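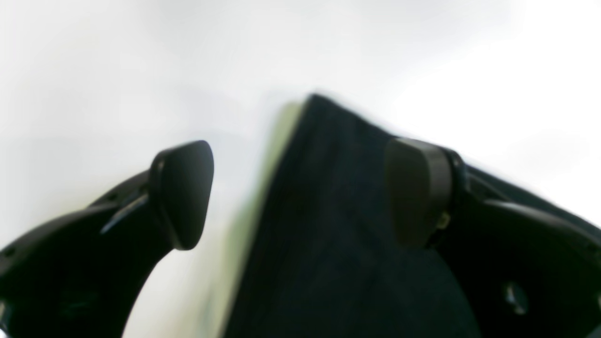
Fig. 3.0. Two black gripper fingers closing on dark navy fabric.

Unit 3: Compound weight and elemental weight
Y. Cheung
Read before the lab session. Bring a calculator.

3.1 Terms

Minerals in tablets and powders are almost never present as the pure element. They are supplied as a salt, meaning the mineral bound to something else: carbonate, citrate, gluconate, oxide. The compound weight is the weight of the whole salt. The elemental weight is the weight of the mineral alone. Intake recommendations and percent Daily Value refer to elemental weight.

A front label may quote either one. The Supplement Facts panel gives the elemental amount, with the source in parentheses, as in "Calcium (as calcium carbonate)". When the front and the panel disagree, work from the panel.

3.2 Fractions used in this unit

Calcium carbonate: 0.40
Calcium citrate: 0.21
Zinc gluconate (anhydrous): 0.143
Zinc oxide: 0.80

These are rounded. Hydrated forms hold water as part of the crystal and have lower fractions. Zinc sulfate is sold in more than one hydrated form, so it is left out of the table. If a problem names a hydrate, calculate the fraction from the formula weight.

3.3 Method

Elemental weight = compound weight x fraction
Compound weight = elemental weight / fraction

Keep all digits until the last step. Round milligrams to the nearest whole number unless told otherwise.

3.4 Worked problems

Problem A. A Jimetti tablet contains 775 mg of calcium citrate. Find the elemental calcium.
775 x 0.21 = 162.75, reported as 163 mg.
The adult Daily Value for calcium is 1,300 mg. 162.75 / 1,300 = 0.125, or 12.5 percent before label rounding.

Problem B. The panel on a Zova chewable reads 200 mg calcium (as calcium carbonate). Find the compound weight.
200 / 0.40 = 500 mg.
The same 200 mg from citrate needs 200 / 0.21 = 952 mg. Citrate tablets tend to be larger, or the serving size is two tablets instead of one.

Problem C. A Contreras capsule supplies 19 mg of zinc as zinc gluconate. Find the compound weight.
19 / 0.143 = 132.87, reported as 133 mg.
The adult Daily Value for zinc is 11 mg, so the capsule supplies 173 percent.

3.5 Serving size

All panel amounts are per serving. A serving can be one tablet, several tablets, or a scoop. To get the amount per tablet, divide by the number of tablets in the serving before comparing products. Most of the marks lost on the June paper were lost at this step.

Powders: use the gram weight of the serving. Scoop volume is a poor measure, as a powder settles in the jar and a packed scoop weighs more than a loose one.

3.6 Elemental weight and absorption

Elemental weight states how much mineral is swallowed. It does not state how much is absorbed. Calcium carbonate depends on stomach acid and is usually taken with food. Calcium citrate is less dependent on acid and can be taken with or without food. Large single doses of calcium are absorbed less efficiently than smaller divided ones. No absorption factor is applied in any problem in this unit.

3.7 Exercises

1. Nornuvel powder lists 775 mg of calcium carbonate per scoop. Find the elemental calcium and the percent Daily Value.
2. Find the weight of zinc oxide that supplies 19 mg of elemental zinc.
3. A serving of three tablets supplies 200 mg of calcium as citrate. Find the compound weight per tablet.

Show the fraction used on each line. Answers without units are marked as incomplete.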